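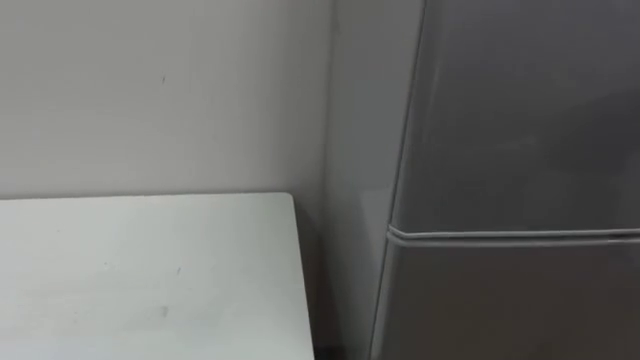

The kitchen, where most of the band business gets done.

May 29, 2021

Slept late, which I needed, and then sat at the table with my coffee and went through the download numbers again even though I promised Corinne I would stop doing that before breakfast. The new song has 3,708 plays. I wrote it on the back of an envelope as if it might change its mind if I didn't. For a big act that's a slow hour, I know, but our last one never got out of the hundreds, and my aunt accounted for a good part of those.

Linnea called before I'd finished the cup. She had been up half the night with the mix of "Nordin," and she thinks the vocal is too loud in the second verse. I think it's too quiet in the first, so between us we have it about right and there is nothing to be done but argue. I do love arguing with her (she never raises her voice, she just plays you the part again, and again, until you hear it). By the end I'd given in on the verse and she had given in on the tambourine, and we were both pleased with ourselves.

Then the long business of the album order. We have four songs that everybody agrees on and a pile that nobody can place. Joar wants to open with "Hirnex" because it starts with the drums, and Joar is the drummer. I want to open with the slow one. I've always liked records that start slow, the kind where you think you've put it on at the wrong speed, and then it opens up and you're in somebody else's house for forty minutes. My father used to put on the first side of a record while he peeled potatoes and he wouldn't let anyone talk until the second song. I think that's where I got it from. Joar says people skip after ten seconds now and my father is not our audience. He may be right, but I went ahead and typed up my version and sent it to everyone before lunch.

Lunch was toast. I should go to the store.
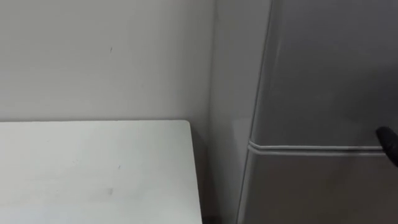 Same table, same wall I stare at when a line won't come.

Tried to write in the afternoon. I've had a chorus since November that goes round and round with no verse to lead into it, and I keep thinking that if I sit with the guitar long enough the verse will feel sorry for me. I got two lines. One of them is good. The other one rhymes with it, and that's the kindest thing I can say. I moved the capo up, which made it sound like somebody else's song, and then moved it back down and found that I liked it better than I had an hour ago — so maybe that was worth doing after all. I recorded it on my phone, with a lot of breathing in it, and called the file "Esard" for no reason except that we name everything with nonsense words until the real title turns up. Sometimes it never does, and then you're stuck explaining "Hirnex" to people for the rest of your life.

Eskil wrote back about the show. He can give us the early slot, outdoors, with chairs spaced apart, and we'd have to bring our own amps. I read his message over several times just to look at the word "show." It's been over 4 seasons of playing to my own phone leaned against a jar, and I honestly can't remember what I used to do with my hands between songs. I used to tell that story about the van. I suppose I'll tell it again, everyone has had time to forget it. Wenche has said she'll come and sing the high parts if we send her the words in large print, and she wants to rehearse twice first, properly, with everyone on time. She looked at nobody when she said this on the call, but we all knew it was Joar.

Meanwhile I still haven't written the letters to the radio people. Corinne made me a nice list, with the right names spelled the right way and what each of them likes to play, and she told me to write every one separately and to say something true in each. I did one. It took me most of an hour and it was too long, and I spent a whole paragraph on his Sunday program and how I used to iron to it. I took out the ironing. Then I put it back, because without it the letter could have come from anyone. Sent it before I could fuss any more.

Supper was soup and the rest of the bread. Linnea has just sent another mix, with the first verse up a hair, and she didn't say a word about it, only "listen when you can." I listened on the good headphones with the lights off. The vocal is right now. The tambourine is back too, very low, but I can hear it. I'll call her tomorrow.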